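December, started writing at 8:15 a.m.

Carrying on from the last entry. Kidus asked that I put the staffing side in the same notebook as the technical side, so both are in here. If you only want settings, skip to the part on grip force.

The Skosia order is for school kits: a zippered pencil case, filled, closed and boxed. Until this fall every one was done by hand on the long bench. The two-arm cell now takes part of it, and we are still finding out which part. Soft cases are the hard item. A rigid box sits where it was put. A case folds, rolls onto its side, or gets its lining caught in the zipper, and a person corrects for all of that without thinking about it. Kalkidan has packed these for years and when I asked her to explain how she holds one, she had to pick one up to answer.
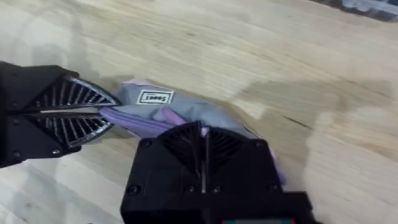 Who decides what the cell takes over?

The packers and the cell team decide together, at the 10 a.m. talk, and Sofia signs it off. A step goes to the cell when it has passed a full trial batch and the people who do it by hand agree that it is worth moving. A step can come back to the bench on the same terms.

We have used that rule twice in the direction people didn't expect. Closing the zipper went to the cell and came back to the bench. Putting on the outer sleeve never left.

Trial batch was 300 cycles of pick up, pass across, set down. Notes from it:

- Gripping at the middle of the case is fine when it's full, poor when it's empty. Empty ones fold around the fingers.
- Gripping at the zipper edge holds better but the release is untidy.
- Grip force: leave it at 60 on the Tufa controller. That number is the controller's own scale, don't read it as newtons. I went lower and lost cases on the pass. I went higher and Ayana complained of crease marks, and she was right.
- Slow down the last bit of the approach. The faster setting saves so little that it isn't worth the missed grips.
- Do not change the table height without telling Nuria. Everything downstream of her taught positions moves with it.

Ayana's comment, written down at her request: the cell is good at the same case all morning and bad at the first case of a new color. She wants new stock run by hand for the first carton, so that a person sees what is different before the arms do. I agree. Adding it to the start-up sheet.
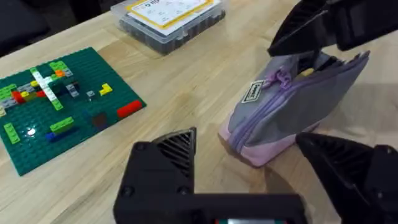
Orkel Works, Kit Assembly and Cell Support Team

Now the part Kidus wanted. What has changed for people on the bench, as they put it to me:

Kalkidan's shoulder is better. She was reaching across for cases all day and now she mostly isn't. She also says the day is longer, meaning it feels longer. Watching a cell is a different kind of tired. She has asked to split the shift so that nobody minds the cell past lunch if they minded it before lunch. We tried it and it works, at the cost of one extra handover. Handover is five minutes if the log is filled in and a good deal more if it isn't, so please fill in the log.

Ayana has started teaching positions herself. Nuria showed her on the spare pendant and she picked it up in a couple of afternoons. She is better at it than I am for anything soft, and I think the reason is plain enough: she knows where she would put her own fingers. Her pay grade still says packer. I have raised this with Sofia and I'm writing it here so there is a record that I raised it. Sofia's answer was that the grades get reviewed in the new year and that she'd take Nuria's notes on the training as evidence. Nuria, please send those.

Talk on the bench is down. When four people packed side by side there was conversation, and with two of them posted at the cell there's less. No fix for this yet. Kidus suggested turning the stools so the cell minder faces the bench, which costs nothing, but then the minder has their back to the stop button. Looking for another place for the button.

Output, for whoever needs it for the order sheet: 1,424 kits closed out since the last entry, of which 991 had at least one step done in the cell. Don't quote the second number to Skosia as "automated kits." A kit where the arms did one step and a person did the rest is still mostly a person's kit.

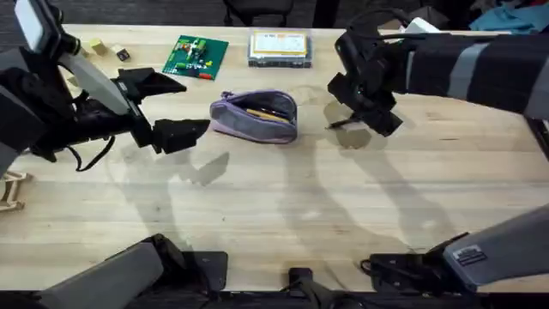

The stop button also matters for the filling step, which is the next thing people will ask about. Brotix have offered us their filling program to try. My view is that we should take it, run it beside the bench and not in place of it, and hold it to the same trial batch as the rest. Filling is the step where Kalkidan catches broken leads and chewed-up zippers, and none of that catching is written in any work instruction. If we move the step without writing it down, we lose the check along with it. She and I will go through it together and list what she looks for. That list comes first, then Brotix.

Sofia is fine with that order of work. Kidus would like it sooner and has said so.

Open items:

- Start-up sheet: add first carton by hand (me)
- Training notes to Sofia (Nuria)
- New spot for the stop button, then try the stools turned (Kidus)
- List of filling checks (Kalkidan and me)
- Find out whether the sleeve supplier is changing the cardboard. Ayana heard they were.
- Spare finger pads: ordered, no date given

Stopped at 4:40 p.m. Pendant is on its hook and the log is filled in up to the second handover.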